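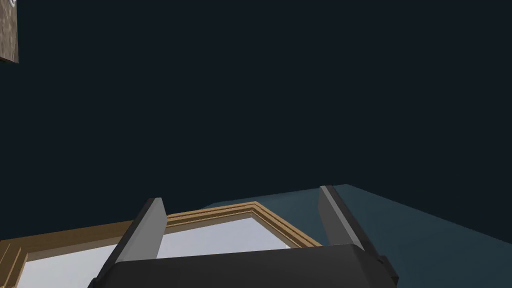

Chapter 17
Rivers and the Towns Beside Them

Most old towns stand near water, and Grevcombe is no exception. In the year 1141 it had a mill, a ford and a small market. The river gave people drinking water and a way to move grain to their neighbours. It also gave them floods -- sometimes two in one spring.

In this chapter we study how a river changes its valley, and how people answer to it.
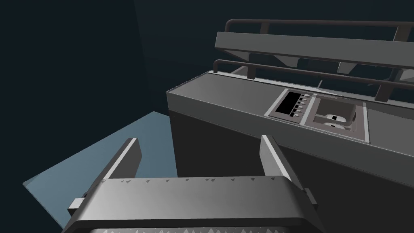
Vitalii Dmytriv objects that the ford came first and the mill much later, and that the market grew from the travellers who waited there to cross. We return to his argument on page 171.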